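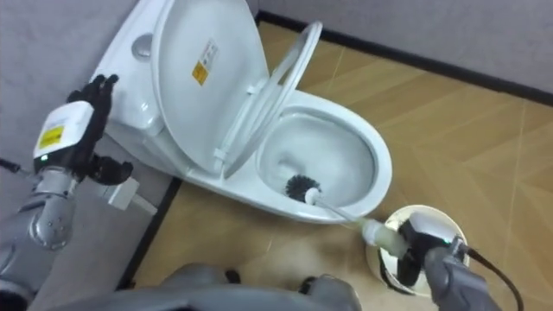
My sister-in-law's position, delivered over dinner and without being asked, is that a toilet brush should come from the grocery store, cost whatever is in your coat pocket, and be thrown out before it has a chance to become a member of the family. She had just been told what I paid for the Flala. She asked if it came with a warranty. It does, as it happens, and I have filed the paperwork in the drawer with the car title.

Flala Brush and Holder, white
Bought from Betotness, $20 plus shipping
In use since April

The Flala is a long white handle with a round head of black bristles at one end, and a white cylinder that stands on the floor and waits for it. The listing calls this a "complete bowl care system." It had 1209 reviews when I bought it, and I read far more of them than I'd like to admit. A good third were about the box.

The bristles are the reason to buy it. They're packed in tight, in a proper round cluster, so when you push the head up under the rim it pushes back. My old brush, a Gemis, had a sort of flattened palm tree on the end that would pat the porcelain in sympathy and move on. With the Flala you get a scrub. I do the rim first with the lid and the seat both up, then down the walls, then whatever it takes at the waterline. We have hard water here and a ring forms if you look away for a week. The Flala takes a young ring off by itself. An older one still needs a soak in cleaner first, whatever the listing says about "no chemicals ever."

Black bristles, by the way, are the correct decision. I had white ones for years and there are things about my own household I would prefer not to have documented.

The handle is long enough that your hand stays well out on the far side of the rim, and it thickens toward the grip, where the white goes pale and a little see-through. I can't say what the see-through part is for. It gives the impression that something might light up in there, and nothing does. Wet rubber gloves hold onto it fine. Bare hands, less so, and I'd question your choices.

Now the holder. It's a plain cylinder, open at the top, and it takes up very little floor next to the toilet. Looking down into it, all you see is a dark interior, and this was a selling point for me right up until the first time I had to clean it. There's no removable cup inside. You carry the entire thing to the tub, rinse, swirl, look away, pour it down the toilet and repeat. The Kasprzak that my neighbor owns has a liner that lifts out, and I've been thinking about it more than one should think about a neighbor's liner.

It also has no lid. I thought I'd mind and I don't. Let the brush drip for a minute before you put it away: I close the seat on the handle so the head hangs over the bowl, and go brush my teeth. The instructions don't mention this. The instructions are a single folded sheet with a drawing of a toilet and a check mark.

Durability: Flala claims 2000 uses. I'm not going to keep a tally on the bathroom wall, but if you clean twice a week that's a very long relationship. The bristles on mine are still straight. A replacement head exists in theory. Betotness lists it as out of stock and has done so every time I've looked.

Weight is my other complaint. They put 200 grams of something in the bottom of the holder to keep it upright, and it could use double that. Catch it with a mop and over it goes, and then you have a second job.

Would I buy it again? Yes, grumbling. Four stars. The missing one is for the liner. My sister-in-law used our bathroom last month and came out saying the bowl looked very nice, and then asked where we got the hand towels.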